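Hi Catinca - the update you asked for on the Lavdale touch trays, 1/11/18. It's a bit of a ramble, sorry, but there's a lot to tell!

The first collection is mostly settled. Florin Dinu and I went through everything we'd gathered since May and decided the beach-and-workshop theme was the keeper. Kids get something ridged, something rough and something smooth-sided in the same handful, and they start comparing right away (so do their parents). The striped shell is still my favorite thing we bought with the grant - those bands beg to be followed with a fingertip. 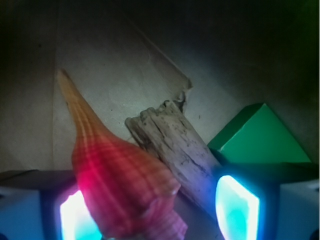 *Striped shell, driftwood and green block from the first collection.*

Driftwood has been the tricky one. We want the splintery look without the splinters, and Florin is sanding the worst ends by hand, which eats up his Thursdays. Trusus offered us a box of ready-smoothed pieces, but they felt like broom handles, so I turned them down. I hope you'll back me on that!

Containers next. We'd priced hard plastic tubs from Wudard and then fell for plain brown kraft paper over a flat cardboard base. It crinkles, it folds down at the rim, and a wrinkled one looks just as nice as a new one. A yellow cloth goes in with the harder things, so there's something soft to dig into too - I'd like one in every set. 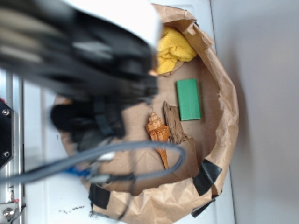
## Money and what's left

We've spent $234 on objects and paper, and 12 sets are planned in all. Five are ready to go out to the Cârstea reading room as soon as the labels are printed. The rest are waiting on shells, and I'd like your okay to reorder before the supplier closes for inventory.

Could you also let me know if the labels need the funder's logo? I left a space for it just in case.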